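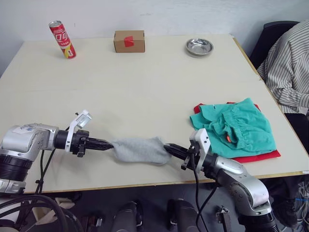
Ticket update, 30 March 2025 – Zirnen fingers vs. Viltar fingers

Hi Mei-kuen, I ran both sets again on the folding table. Socks are fine on either one. Thick shirts are where the Zirnens give me grief: 20 bad grabs at force 55, and a lot fewer once I bumped it to 65.
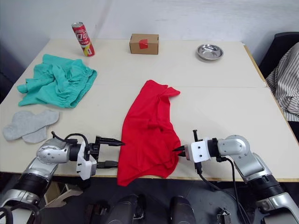

My hunch is the controller, so I'm leaving the arms alone for now. The close command on the right side lags by around 320 ms in the log – left looks normal. With something like that red cloth, where both grippers come in from opposite sides, a lag like that really hurts! Can you send me the older Chou firmware?

Defne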